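Dulano Table-Clearing Guide, Section 4: Working a shift alongside the grippers
For bench staff at Plutgate and Gallardo
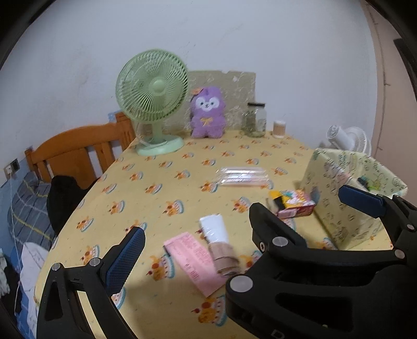
4.1 Before you start

1. Sign in at the panel with your own number. The machine keeps a tally per operator, and if you use a colleague's number they get the credit and you get the phone call.

2. Check both gripper pads. The blue face should be clean and flat against its mount. Wipe with a barely damp cloth. No solvents, whatever the last shift told you.

3. Leave the table as you find it. Patterned cloth, soft toy, desk fan, paper slip lying skew-whiff: all of it stays. Tidying up first was most of the old job and is the hardest habit to lose.

4. Press Ready and step back behind the floor line.

Note: Staff moving over from hand sorting should allow 30 shifts before the pace feels normal. You will spend the first few with your arms folded, wondering if you are still being paid. You are.

4.2 During the run

5. Watch the fingertips, not the screen. The screen is a little behind and far more cheerful.

6. If the grippers hesitate over a clear item (glass jars and see-through packaging are the usual culprits), give them 11 seconds. They often sort themselves out.

7. If they don't, press Hold, wait for the amber light, and move the item a hand's width towards the middle of the table. Press Resume.

8. Log the stoppage under code 761. "Being daft" is not a recognised fault and Cisov, who service the arms, have asked us to mention it again.

CAUTION: Never reach between the fingers while the light is green. The pivots will pinch, and the open bin at the side is exactly where a sleeve likes to catch.

4.3 Who does what now

Picking up and putting in bins belongs to the machine. Deciding what counts as rubbish is still yours, and so is anything rolled, wrapped or stuck to something else. Breaks are unchanged – the machine doesn't take one, but you do, and it must be on Hold while you are away.

The August rota replaced the sorter grade with bench operator. Pay queries go to your site office. The panel has a Help button, but it only knows about grippers.

4.4 Service counter

At 2,649 cycles the panel asks for a pad change. See Section 6. You can put this off once, until the end of your shift.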